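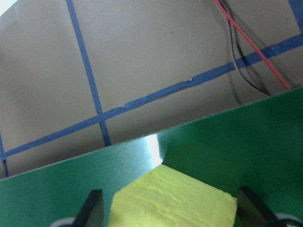
brurnlow replied:
I think you are being too hard on Rostami. The book is called An Ordinary Sabbath, and he says in the preface that it is for people who have stopped believing and still miss having one day set apart. If you go in wanting a history of the Sabbath you will be let down, but he never promised one.

ninepews wrote:
I didn't want a history. I wanted him to say what the day is for once you take God out of it. 400 pages and I still couldn't tell you. Chapter four says rest, chapter nine says family, and by the end it's some sort of protest against shopping. My other complaint stands as well, that he quotes Xiomara Tran every few pages and hardly ever argues with her.

quartey_j wrote:
He does argue with her, on page 183. She says a ritual with no belief behind it wears out within a generation. He says most people in most congregations have always been vague about what they believe and the rituals carried on anyway. I thought it was the best bit of the book.

ninepews wrote:
One page.

quartey_j wrote:
Three pages, if you count the footnote.

Margin Walker wrote:
I read this with the Sostomside group in April and we split down the middle. The churchgoers liked it more than the atheists did, which surprised me. I typed up my notes afterwards and they came to 3000 words, so this is the short version.

1. The chapters on his grandmother's house are very good. He describes the meal and the candles and the long boring afternoon without making it sweeter than it was. He admits he hated it as a boy. I would have read a whole book of that.
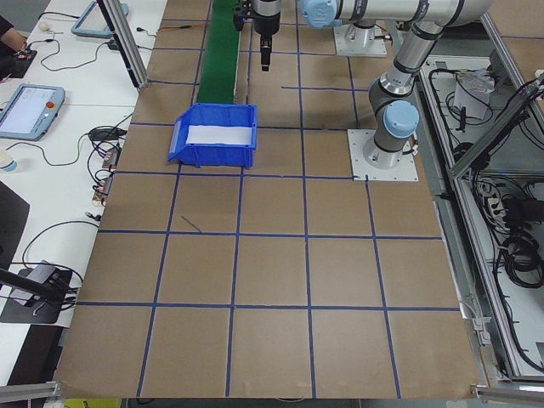 2. The practical chapters are weak. Turning the phone off and cooking the day before is fine advice, but you can get it anywhere, and he doesn't deal with people who work shifts. Two of our group are nurses and they had a lot to say about that.

3. I agree with ninepews that the purpose keeps moving. I don't mind as much, as I think it moves for religious people too. Ask anyone in my church why they come and you get a different answer depending on the month.

4. The Grundow paperback has no index. For a book that leans on other writers this much that is a real nuisance.

brurnlow wrote:
Agree on 4. The hardback does have one, but it's short and I couldn't find Heschel in it, though he's mentioned in the text.

On 2, there is a paragraph about shift work near the end of chapter 18. He says the day can move as long as it's the same day for everybody in the house. Not much use to a nurse, I grant you.

ninepews wrote:
Not much use to anybody who lives alone either. That was what put me off. The whole thing assumes a full table. A believer on their own at home is at least keeping the day with God. Rostami's reader on their own is just sitting in.

Margin Walker wrote:
That came up with us too. One man said he keeps Sunday mornings free with the radio off and always has done, with no religion in it at all, and he didn't see why it needed a book.

quartey_j wrote:
I live alone and got something out of it, for what it's worth. I've kept Saturday afternoons clear since I finished it. I don't cook or light anything, I read and go for a walk. Whether that counts as a Sabbath I don't know, and I don't think Tran would say so.

ninepews wrote:
Fair enough. I'd still call that an afternoon off - but I may try the Tran next. Is it the long one I want or the lectures?

quartey_j wrote:
Lectures. The long one repeats itself and the first half is all about method.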